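Home | Shop | Stamp Sets | Dies | Help Desk | My Tickets

Kerlow Crafts Help Desk
Clear stamp from card set leaves a patchy print

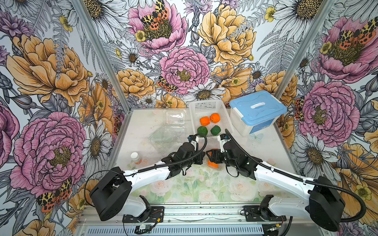 Problem reported
Yesenia Huanca wrote in about the Todska greetings set. The large sentiment stamp prints fine on the left, but the last word comes out faint and speckled. The small stamps in the set are fine. She uses black dye ink on smooth white cardstock, 65 lb, and an acrylic block.

Steps tried
1. Washed the stamp with mild soap and let it air dry. No change.
2. Rubbed the surface lightly with a white eraser to take off the factory film. Better, but the last two letters were still weak.
3. Swapped to a larger block. The old one was a little short, so the end of the stamp hung over the side.
4. Put a thin foam pad under the cardstock and inked twice. Full print on 6 cards in a row.

Reply from Filipa Coelho
Keep the foam pad for any stamp this wide - the small ones don't need it. Please don't use solvent cleaner on this set, it can make the stamps cloudy. If the faint spot comes back, send a scan of the print and we will replace the sheet.

Status: Solved

Last updated: 25 Mar 2020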